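Edredom de penas empelotado depois da lavagem, tem conserto?

Pimine
Perguntou em agosto, na seção Casa e Lavanderia
301 visualizações

Boa tarde. Lavei meu edredom de casal em casa, na máquina de 11 kg, ciclo delicado a 30 graus, com sabão líquido. Ficou dois dias no varal à sombra. Por fora está seco, mas o enchimento juntou em bolos nos cantos dos gomos e o meio ficou praticamente só tecido. Também sinto um cheiro meio azedo quando chego perto. A etiqueta diz 90% pluma de ganso e permite secadora em temperatura baixa, mas não tenho secadora. Dá para recuperar ou perdi o edredom?

3 respostas

Rory Lindsay
Dá para recuperar na maioria dos casos. Bolo e cheiro azedo juntos indicam que a pluma ainda está úmida por dentro. O tecido seca muito antes do enchimento.

Leve a uma lavanderia de autoatendimento e use a secadora grande, em temperatura baixa, com três bolas de tênis limpas dentro. Faça ciclos de 30 minutos. Entre um e outro, tire o edredom, sacuda segurando por dois cantos e desmanche os bolos com os dedos, por fora do tecido. O meu precisou de quatro ciclos. Se o cheiro continuar depois de seco, lave de novo com metade do sabão e enxágue duas vezes antes de voltar para a secadora.

Em casa, deixe aberto sobre a cama, sem capa, até o dia seguinte, com a janela aberta se o tempo estiver seco. Só guarde depois disso, em saco de algodão. Saco plástico a vácuo amassa a pluma. 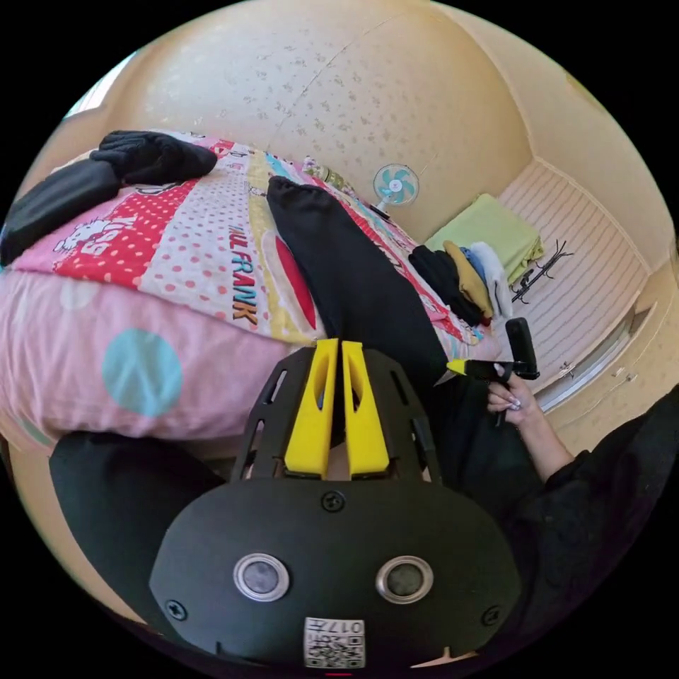 O quarto, visto de frente para a cama.

Outra coisa: 11 kg é pouco para edredom de casal de pluma. Ele não gira direito e o sabão fica preso. Da próxima vez eu lavaria fora.

Moncrieff
Joga fora e compra um sintético. Tive de pluma por 7 anos e foi só dor de cabeça.

Kindix
Concordo com a primeira resposta, menos na parte das bolas de tênis. As coloridas podem soltar tinta com o calor. Coloque cada uma dentro de uma meia branca e dê um nó, ou use bolas de lã próprias para secadora. E confira as costuras antes, porque um furinho vira um rasgo na secadora.

Pimine
Obrigada! Vou à lavanderia na quarta-feira com as meias e as bolas.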